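Dromard grasp logs: data card for the gripper dropout subset
Version of 12 August 2024
Maintainer: Aigars Mägi

Summary

The subset holds 204 recorded pick attempts made with one arm and one electric gripper. In 48 of them the gripper lost communication with the controller during the run. The other 156 ended normally and are included for comparison. The fault was intermittent and left no error on the arm itself, so the affected runs were first filed as ordinary missed grasps. They have been relabeled. If you downloaded the March release, replace it; its labels are wrong for every dropout run.

What went wrong

The gripper takes both power and data through a single cable from the tool port on the wrist. When the contact opened, the gripper stopped answering status requests and held its last commanded width. The arm kept following its path. The Sorel driver we used at the time returned the last known width with no age field, and the task code read that value as current. Lift commands were sent on the strength of it.

In 7 of the runs the gripper came back while the arm was moving and carried out a queued open command. Parts were released above the table. There were no injuries, but this is the reason the fault is treated as a safety matter in our records and was reported under the Fletard lab procedure.

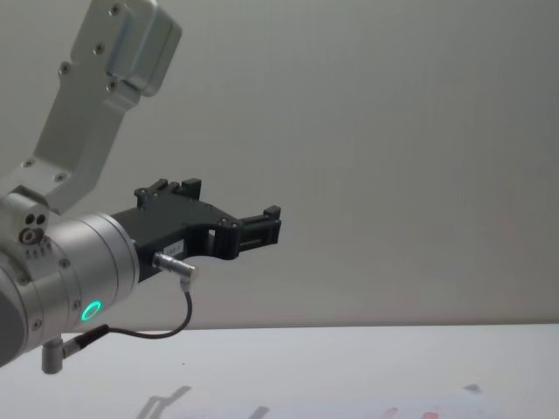

Cable routing matters more to this fault than we first assumed. The cable leaves a connector on the lower side of the gripper, drops in an open loop and runs back to the port under the wrist housing, with nothing holding it to the arm along the way. A loop of that kind moves freely when the last joint turns, and the load goes to the two connectors. The status light on the side of the wrist is no help in diagnosis: it reports the arm, and it stayed green through every dropout in the set. Do not use it to confirm that the gripper is online.

Cause

Bench tests by Kazlauskienė reproduced the loss of contact by turning the last joint back and forth with the gripper powered. The wrist-side connector opened first each time. Swapping the gripper made no difference. Swapping the cable removed the fault for 50 cycles, after which it returned.

Files

runs.csv: one row per attempt, with start time, outcome and fault label
joints/: joint positions and velocities, one file per run
gripper/: commanded width, reported width, time of last valid reply
events.txt: operator notes, unedited

Fault labels

0: no fault
1: dropout, gripper did not recover during the run
2: dropout, gripper recovered while the arm was stationary
3: dropout, gripper recovered while the arm was moving

Known problems

The time of last valid reply was rebuilt from bus logs after the fact. Where the bus log has a gap, the field is blank. Reported width should be ignored for any row in which that field is blank or stale.

Labels 2 and 3 were separated by joint velocity. Very slow motion near the end of a path may have been labeled 2.

All runs come from one cell. Dropout rates should not be applied to other arms or other cable lengths.

Changes to the cell

The driver now stops the arm when a gripper reply is overdue. Queued gripper commands are discarded on reconnect, and the operator must clear the stop by hand. Strain relief at the wrist connector is still being tested and is not reflected in any run in this release.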